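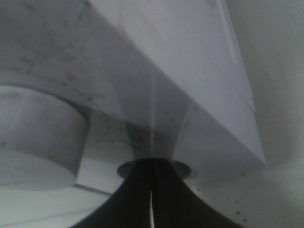
Figure 3. Wrist camera, with the two gripper fingers at the bottom of the view.

3.2 Setting up the Fatska cell

The Fatska cell is the smallest of the cells at our Sisuleck site, and it has become our favorite to work on. One arm, one countertop, one household microwave with two dials. The task is to turn the lower dial, which sets the timer, to a requested position. A dial is a wonderful test for a setup, because it forgives almost nothing. If the gripper axis and the dial axis disagree, the fingers climb the rim, the oven shifts on the counter, and every later attempt starts from a slightly wrong place.

We therefore put most of our effort into alignment. The arm base is bolted down once and left alone. The oven is placed by hand against a steel ruler held to the rear of the counter, and the ruler is then taken away. After that the arm is driven slowly to a taught point in front of the lower dial and a person looks at the gap on either side of the fingers. Our limit is 2 mm of sideways error. Past that, we move the oven and leave the taught point as it is. Early on we did the reverse and edited the point each time, and by October we had a drawer full of point files that matched no oven position anyone could reproduce.

Finger closure is checked next. The fingers are brought together and viewed through the wrist camera (Figure 3), and the operator looks at how the line between them runs. The useful thing is how it compares with the reference image saved at the last service. A change in the line can mean a worn pad or a finger screw that has backed out, and we have caught both this way. The check takes less time than fetching a feeler gauge, and we love it for that!

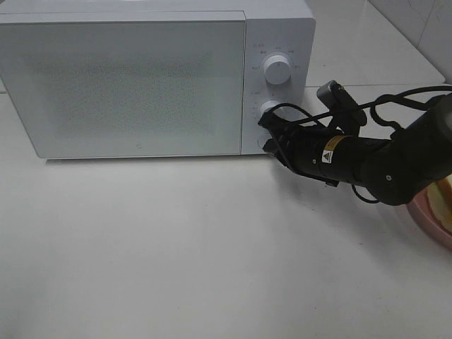 Eirlys Pritchard

The cable took us longer than the arm did. The lower dial needs a good deal of wrist rotation, and the cable at the gripper has to follow it without pulling tight or getting between the fingers and the panel. We leave a generous loop at the gripper and fix the rest along the top of the arm. Too short a loop showed up in the force readings as a drag that grew toward the end of the turn, and we first mistook it for friction in the dial itself. Too long a loop catches on the upper dial. We set the length by turning the wrist to both ends of its range with the oven unplugged, watching the loop the whole way, and tightening the clip only when both ends look easy.

The wrist camera sits on a bracket above the wrist and turns with it. Its bracket screws are marked with paint so that a slipped screw can be seen from a standing position. After any contact with the wall or the counter, the paint marks are looked at before anything else is done. If they have moved, the hand-eye calibration is run again in full. We tried a shortened calibration and gave it up - the saving was small and we never quite trusted the result.

3.3 Routine care

With the geometry settled, the cell asks for very little. Our routine is built around a block of 80 turns, after which the arm is parked and the operator does a short round: pads, paint marks, cable loop, oven position. Pads are wiped with a lint-free cloth and a little alcohol. The dial gets the same treatment, as skin oil from hand setting makes the grip noticeably worse. The counter is wiped last, and the oven is lifted slightly for this, so its position must be checked again afterward.

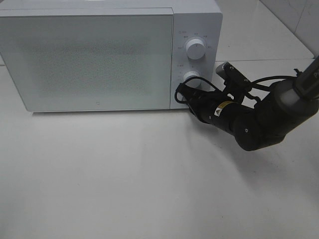
Figure 4. Fixed camera: the arm comes in from the right, with the gripper at the lower dial.

The fixed camera turned out to be a fine maintenance tool in its own right. It sees what the wrist camera can't, namely the arm and the oven together (Figure 4), and its recordings let us go back to a bad turn and look at the approach from outside. Most of our repairs began with someone scrolling through those recordings. The loose elbow cover was found this way, and so was a cable clip that had opened on the forearm.

One repair deserves a longer note. Partway through the second test series the torque needed at the timer dial began to creep upward. New pads made no difference. We pulled the dial off its shaft (it is a push fit on our unit) and found fine grit packed behind it. A dry brush cleared it, the dial went back on, and the torque returned to its starting value within one block. Brushing behind the dial is now part of the service done every 4000 turns, together with new pads, a check of the finger screws and a fresh reference image for the closure check.

After each service we also record the oven with the arm fully out of view. The full front is then open to the fixed camera, including both dials and the round button at the foot of the control panel.

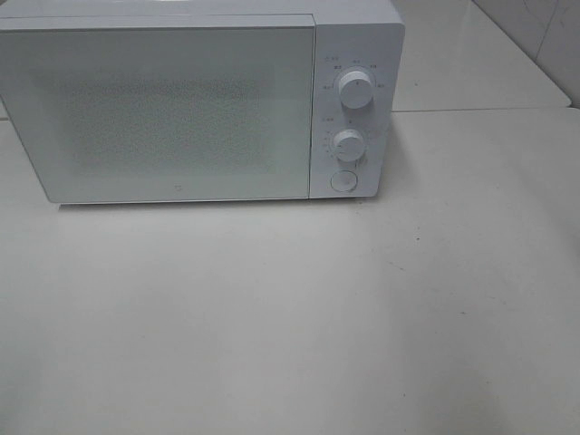 62

These clear views serve as the position reference. The operator overlays the live image on the stored one and nudges the oven until the edges of the door and the rims of the dials fall together. We had planned to use printed markers on the housing, but the dials alone do the job nicely, and a plain oven front keeps the cell closer to the kitchen it stands in for.

The Backlund cell, described in Section 3.4, uses the same service sheet with two lines changed. Its oven has a recessed dial and needs longer fingers, which brings back the cable question in a new form. For that one we used the Brolico clip, and the loop is set with the wrist at its far end first.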